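Spare fingers and wrist camera: what to budget for a one-arm office handling cell

Posted by Paraskevi Kyriakidis, July 2024

I am putting together the equipment request for a single benchtop arm that will sort and shelve office supplies: binders, folders, boxed paper. The arm and controller are settled. The end effector is not. I have a Pavberg two-finger gripper on loan with the wrist camera kit, and a quote from Pritora for a comparable unit at $1,267, camera bracket included. The Pavberg is $1,079 without the bracket.

The fingers on the loaner are black, wide at the base and narrow at the tip. Binders are the item I care about most, and the wrist view with the fingers nearly closed is what I have to work from when setting up an approach.

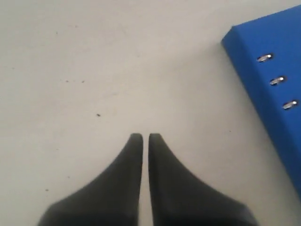 Wrist camera view, fingers nearly closed, blue ring binder at right.

My questions are these. Should spare fingers go in the first order or wait for the maintenance budget? Is a second, fixed camera worth requesting now? The binder often runs out of the wrist view, and I don't know if that is a mounting problem or just how these cameras are. The request has to be in before the December freeze, and after that I can't add a line until the next cycle.

Bretelel

Order the spares now. On our side a finger set is a consumable, but purchasing codes it as capital if it arrives on its own, and that means a separate approval. On the same purchase order as the gripper it goes through as an accessory. We keep 2 sets per arm.

For binders, check the maximum opening against the thickest spine you intend to pick, then take off whatever your pads add on each side. Do this before comparing prices. The $188 between your two quotes doesn't matter if one of them can't get around the spine. Also ask both vendors for the grip force at full opening, in writing. Data sheets tend to give it at mid-stroke.

If the bracket for the Pavberg is a separate part, get a price on it and the cable together. The cable was the long lead item for us, 12 weeks.

kirkegaard_bench

just get the fixed camera. wrist cam is fine for the last bit of the approach, no good for finding things on a big table

Paraskevi Kyriakidis

Thanks, both. Spares are in the request. I have asked Pavberg for the bracket and cable as one line and am waiting on the opening figures from Pritora. The fixed camera is listed as an option for now.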